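Ernard bin-picking gripper, two-finger
Product notice, updated September 6, 2020

Part no. 239-11. Fits the Matar wrist adaptor. Stroke 79 mm.

Fault: finger screws working loose
In August Kaan Dönmez at our Turncombe workshop found that the lower finger screw can back out under repeated side loads. The finger then tilts and may drop the part or strike the bin wall. Units with serial numbers ending in 31 are affected. No one has been hurt.

What to do
Stop the arm and lock it out before touching the fingers. Check both screws. If either turns by hand, take the gripper out of use and ask for the Rarura screw kit, free of charge. Do not use thread glue on the old screws. 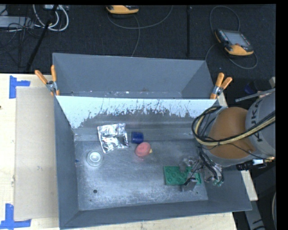

After fitting the kit, run at reduced speed for the first 79 picks and check the screws again. Flat parts lying close to a bin wall put the most side load on the fingers.

Returns and questions: Frans Koster, service desk, extension 31.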